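Feedline choke on a 40 meter dipole, worth it or not?

hotgate_hill
Sat 5 June
I run a 40 meter dipole in the back yard, fed with plain coax straight to the center insulator. SWR is fine across the part of the band I use. At full power the computer speakers buzz and the USB mouse drops out. I've been told a choke at the feedpoint will cure it. The antenna is 97 feet from the shack by cable. Do I need one?

Dougal Crichton
Yes. You have current coming back on the outside of the shield. Put a choke at the feedpoint and another where the coax enters the house.

bimau
I'd hold off on buying two. Clip a ferrite on the mouse cable first and see if it changes. My dipole ran for years without a choke and I never had a problem in the shack.

Dougal Crichton
A ferrite on the mouse treats one cable. He has speakers going too, and the noise he hears on receive may be coming in the same way.

hotgate_hill
Receive noise is S6 most evenings. I hadn't connected the two. 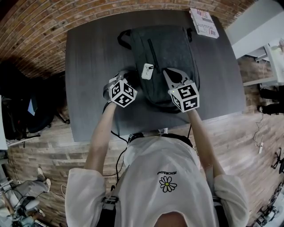 Will a coil of coax do the job, or does it have to be ferrite?

A coil can work on one band if you get the turns and diameter right, but ferrite is less fussy. Wind the coax through a type 31 core and keep the turns from crossing.

Ruaridh Dow
Agree on the ferrite. I used RG-400 on mine because it takes a tighter bend than the RG-8X I had. Tape the ends so the weight isn't on the connectors.

bimau
Still think that's a lot of work before trying the cheap thing. What power are you running, 100 watts?

hotgate_hill
260 with the small amp on. Barefoot it only buzzes a little.

Ruaridh Dow
Then watch the core for heat on long transmissions. If it gets hot, add another core.

bimau
OK, at that power I'd do the feedpoint choke too. I wouldn't bother with the second one until you've tested the first.

hotgate_hill
Core ordered. I have to drop the antenna anyway to replace a rope, so it will go in then.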